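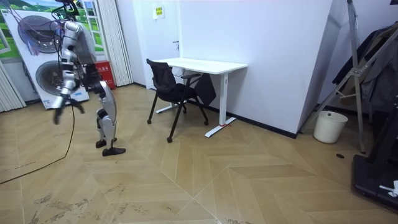
Where do we put the washing machine board once the room gets cleared? It stays up until the new store layout is settled, and then it goes to Elton with the other display pieces.

That was the first thing on the list, so I'm starting with it. I'm Pieter Vanhove and I took the notes this time (sorry in advance, my handwriting is worse than Raffaele's and I'm typing this up from it).

Jimelham back room, notes from the meeting of 2022-07-29

Last month's notes
Read and agreed. Raffaele Sartori wanted "storage" changed to "display" under the Pretorius part, so I changed it.

The board
We went back and forth on this for ages! I like it, I'll admit, the green meadow and the blue sky cheer the place up, and the big drum pictures are easy to spot from the door. Raffaele thinks it's too tall for a room this size. Elton has a wall for it and will take it whenever we're ready. Pretorius quoted 650 to move the board and the desk together, and we said yes to that.

The white desk
Staying for now, in front of the door, until Pretorius gives us a day. I asked about the red tag tied down by the foot of it and Raffaele is going to look up what our list says. If we end up keeping a desk in here I'd love to have it against the other wall (my opinion, not voted on).

Curtains
Long talk, small result. We've got the vertical blind on one side and the cream pleated one on the other, and they don't match. Gosex priced a full new set at 2,084 and there was a bit of a silence after I read that out. Cleaning both comes to 56, so we're cleaning both. Raffaele will ask Gosex if they can do it in July or if it slides.

Red box on the floor
It's tucked in by the board and it's easy to miss. Agreed that it has to be in plain view once the board goes, and that nothing gets stacked near it in the meantime. I'll ask the building office where they want it.

To do
Pieter: building office, call Pretorius to confirm
Raffaele: desk tag, Gosex, tell Elton yes

We ran over by 5 minutes, all of it curtains. Next meeting same room, unless the move is on that day, in which case I'll send a note.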